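Pirkusard bottle rack, two-tier: three months in a narrow larder

The Pirkusard is a steel wire rack for storing bottles on their sides. It arrives flat in two halves with a bag of screws and a hex key. Assembly took 20 minutes, most of it spent on the rear crossbar, where the holes on our sample were drilled slightly out of line. Gomgate, who sell it, sent a replacement bar after one email.

Assembled depth is 178 mm, which suits a shallow shelf but leaves the necks of taller bottles poking out at the front. The wire is coated in matt grey. The coating has chipped in 2 places, both at the welds, and there is no rust so far.

We compared it with the Clinov stacking rack, which we have used since October. The Clinov is stiffer and takes wider bottles. It also costs more and cannot be split into separate tiers. On the Pirkusard the upper tier lifts off – handy when cleaning the shelf.

Loading is straightforward. Glass bottles sit firmly. Thin plastic ones can flex where they rest on the wire, so we now keep those upright beside the rack.
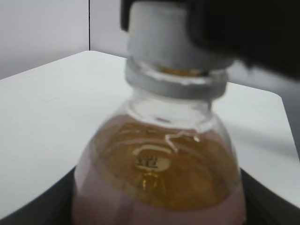 Clear plastic bottle with a rounded shoulder and narrow neck.

The rubber feet grip well on painted wood and less well on melamine. Spares are listed in the Rondonuwu parts catalogue under shelf fittings.

Rating: 3 out of 5. Buy the Clinov if depth is no concern.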